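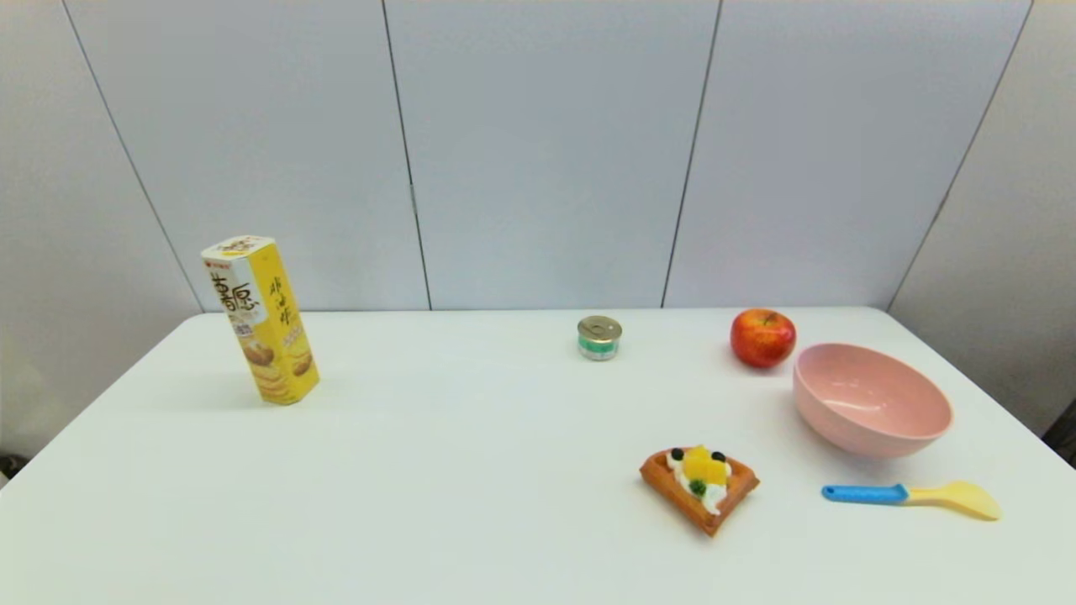

I've been mad about lacquer painting ever since my friend Thiện Thân took me to see a small show at Hà, a gallery up two flights of very creaky stairs. I'd expected to stay for a quick look and a cup of tea. I was there until they started switching the lights off!

What got me was the depth. The painter builds the picture up in layers, lets each one harden, then sands back through them until the colours underneath come up again (so you're half painting and half digging). One panel of a river at night had crushed eggshell for the moon, laid in piece by piece, and I kept going back to it. The label said 42 layers. I can barely wait for one coat of varnish to dry.

Thiện has been learning for years and still sands through a good bit now and then. He says you just put another layer on.
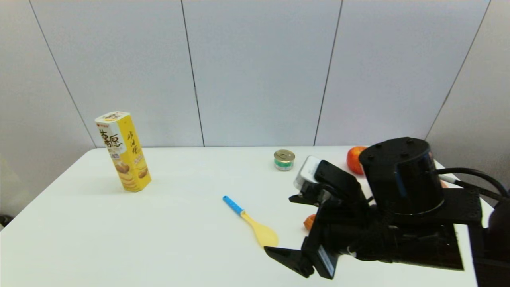
Having a go myself

I've signed up for the beginners' course in December, and I've already bought a board, two flat brushes and far too much sandpaper. My first go will be a persimmon on a dark ground. I'll post it however it comes out, lumps and all!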